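Week two of teaching the arms by remote control, and my wrists have opinions. I steer both sides, the robot records, we do it again — 658 takes so far.

Today's job is the little red part with the pins. Both grippers on it at once, up off the table. My left hand always wants to boss my right one around!
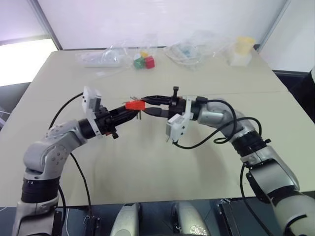 Statora asked whether sloppy takes get tossed. Nope, I keep the slow ones and only dump drops.

Goal is 2,000 by November. Back at it after coffee.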